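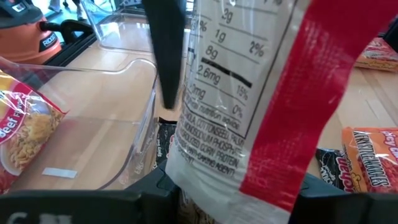
Can you teach a robot arm to pack groceries by steering it yourself if you've never written a line of code?

Anyone who can use a games controller can get through the first lessons in an afternoon, though getting the arm to repeat the job well on its own takes a good deal longer and a fair bit of patience.

I've had the Rurnasis teaching kit for most of the winter now and people keep asking me that, so I thought I'd put it at the top and then get on with the review proper. Posted Mar 6, 2020, with the software as it stood that morning (they update it a lot!).

What you get for your money is a hand controller with a trigger, a foot pedal, a little wrist camera with its bracket and a licence for the recording software. You don't get an arm. I knew that, but my friend Wycliffe Mosoti didn't when he ordered his, so do read the listing. Mine went on the arm we already have at the Skirbridge workshop and the bracket fitted first time, which is more than I can say for the last one I bought.

There are two ways of showing the arm what you want. One is to hold the pedal down, which lets the joints go slack, and push the arm about with your own hands. It's lovely for big slow movements and I'd start any beginner on it. The other is the hand controller, where you stand back and the arm copies your wrist, and that's where I've done nearly all my packing work, shopping into a clear plastic bin and out again. With your hands on the arm you tend to get your own sleeves in the camera view, and then the recordings are full of you.

Noodle packets are what I've used most and they're horrible little things, in a useful way. The wrapper is crinkly and shiny and gives under the fingers, so you can't just snap the trigger shut as you would on a box. The Rurnasis trigger is properly progressive and you can ease the fingers in. What you can't do is feel anything back. There's no buzz, no resistance, you're going entirely by eye, and I crushed plenty before I learned to watch the wrapper for creases instead of watching the fingers. I'd pay extra for even a feeble bit of feedback.

The wrist camera is better than I expected. Hold a packet up close and you can read bits of the nutrition table off the back of it, even down to a "2.6mg". The trouble is that a packet held that close fills a great chunk of the picture, and you lose sight of where you're putting it. I now lift, swing over, and look at the rim of the bin before I lower anything. Clear bins are a nuisance as well, seeing as the table shows straight through the sides, and I've driven into the wall of one more often than I'd like to admit.

Now the software. Recording is one press of the pedal, stopping is another, and a bad go can be binned straight away, which I love. Labelling is dreadful. You type the task name afresh every time and if you spell it two different ways it treats them as two jobs! Gülizar Karakaya, who runs the evening group over in Wandisport, keeps hers in a notebook and pastes nothing, types nothing until the end of the night. I've copied her.

I had 181 recordings before the arm would do a packet by itself in a way I'd show anyone. The first 13 I threw out, they were all jerks and dithering, and it learns your dithering beautifully. Go slowly and go the same way each time, then start moving the packets about once it's got the idea.

I had the Urio controller on loan before this one. It's lighter, the battery lasts longer and the grip suits small hands, but there's a lag on it that made me overshoot constantly. For the packing stuff I'd have the Rurnasis every time.

Four stars from me. The fifth is waiting on the labelling, which they say is being redone in April, and I'll add a note underneath when I've tried it.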